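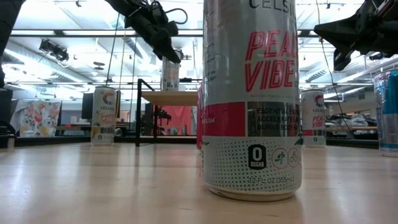
Note-Taking Coaches Wanted for Secondary School Students (Part-Time)

Sitano Study Center is looking for part-time coaches who will teach students of secondary school how to take notes, and how to use these notes later when they study. The work is in our rooms in Mangundap, in the afternoons. Applications are open until November 20, 2020.

About the center

Sitano is a small study center. We work with students from the first year of secondary school until the last one. Most of our families come to us when the grades have already gone down, and very often we find the same thing in the school bag: notebooks in which every word of the blackboard was copied, and which the student has never opened again. Other students have no notes at all and depend on photos of a friend's notebook.

For this reason we began in June a separate course called Bimeck. It is not a tutoring course for one subject. In Bimeck the student brings his or her own lessons, in history, biology or any other subject with much reading, and learns to write down less and understand more. The first groups were taught by our coordinator, Hernán Zapata, together with one assistant. Now there are more requests than two people can take, and we want to open new groups.

What you will do

You will lead a group of up to 10 students. Each group meets twice a week. A normal session has a short text or a recorded lesson, time for the students to take notes, and then a comparison in pairs. After this, the notebook is closed and the students write what they remember. The coach walks between the tables, reads, asks questions, and gives comments to each student before the end.

Besides the sessions, you will:

Prepare the texts together with the other coaches. We have a folder with materials, but a part of it is too easy for the older students and should be replaced.

Read a few pages from each student's notebook every week and write a comment of two or three sentences. We ask for comments on the notes and not on the handwriting, unless it is really impossible to read.

Keep the attendance and the weekly comments in Gridport, which is the online register we use. You will receive an introduction on your first day.

Speak with parents by telephone, once in the middle of the course and once at the end. Hernán will be with you during the first calls if you wish.

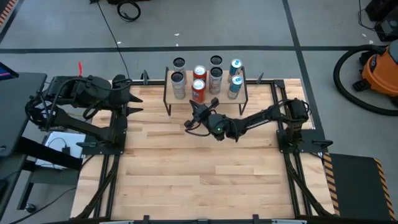 Two black robot arms at a wooden table.

Who can apply

We are glad to receive applications from university students, from teachers who have some free afternoons, and from teachers who are retired. A teaching diploma is welcome but it is not required. It is more important for us that you have worked with teenagers before, in a school, a sports club, a summer camp or a similar place, and that you can describe one situation there which was difficult for you.

You should read and write English with confidence, as the materials are in English. If you also speak a second language, please write it in your application -- several of our students make their first notes in the language of their home, and we do not forbid this.

You do not need to know one special method. Some of our students divide the page into columns, some draw maps with arrows, and some write simple lists. All of these are used in Bimeck. A coach who believes that only one system is correct would probably not feel well with us.

Hours and pay

The position is for five hours per week with one group. With two groups it becomes 10 hours. The pay is $15 per hour, and the preparation time and the telephone calls are paid in the same way as the sessions. Travel inside Mangundap is not paid. The contract is for one course and can be renewed if both sides agree.

Before you have your own group, you will observe two sessions and teach one together with another coach. These sessions are paid also.

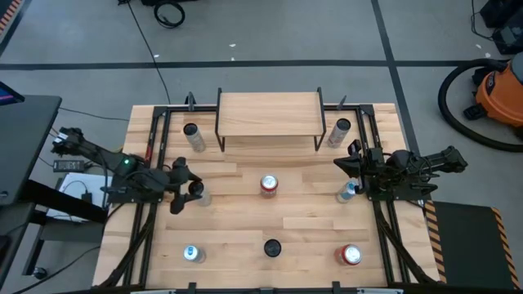 During the school holidays there are no groups, and therefore no hours. We say this clearly now, as one coach in the past had expected a salary in every month and it was a bad surprise for her. If you need a regular income through the whole year, please think about it before you apply.

How to apply

Please send one page about yourself and your experience with teenagers. A long résumé is not necessary. Together with this page, send us one page of your own notes, from a lecture, a meeting, a book, whatever you have. It can be old, and please do not copy it again to make it more beautiful. We will speak about it in the interview.

You can leave the application at the front desk in an envelope with the word "Bimeck", or use the contact form on our website and attach both pages as one file. Please include a telephone number and the afternoons when you are free.

The interviews are held by Hernán Zapata and one of the subject tutors. They take less than an hour. In the second half you will receive a page from a student's notebook, with the name removed, and you will be asked what you would say to this student. You may take time to read it quietly first.

Everybody who applies will get an answer, also when the answer is no. Questions about the course or the hours can be sent with the same contact form -- please write "Question for Hernán" in the subject line.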